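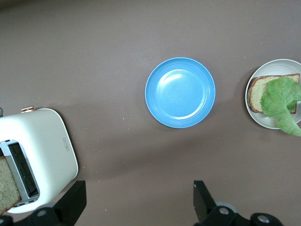 Mehr als 32 Besucher drängten sich im April beim Tag der offenen Tür der Firma Stosimel um einen Tisch, an dem es um Frühstück ging. Der Greifarm aus dem Projekt Sturkis übt dort den Umgang mit Brot. Eine Scheibe steckte im weißen Toaster, eine zweite lag mit Salatblatt auf dem Teller, der hellblaue Teller daneben war noch zu haben.

Vorführungen gab es bis 11 Uhr, jede dauerte acht Minuten – für hungrige Gäste eine lange Zeit. Die meistgestellte Frage galt dem Belag. Käse ist laut Stosimel für die nächste Projektphase vorgesehen. Belegte Brötchen gab es im Foyer, von Hand geschmiert, zwei pro Person.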